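**Rirent opens its doors Saturday: two-arm table clearing, live**

PRESS NOTE, for immediate use

Rirent runs its first open day this Saturday at the Plotoria hall, doors 4 p.m. Free entry. On show: Aratar, our two-arm cell for dish handling. Plates, a tray, two grippers working side by side.

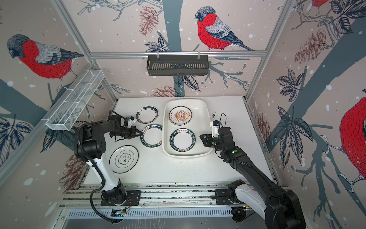
Demos run until 6. Sekar Lumenta leads the first one, Farah Nasution takes teh second. Room for 140 visitors, so please sign up at the desk. Questions welcome, kids too.

"Plates are harder than boxes. Thin rims, shiny, come see for yourself," says Lumenta.

Press contact: Dagmar Říha, Rirent, ext. 434. Interviews by arrangment.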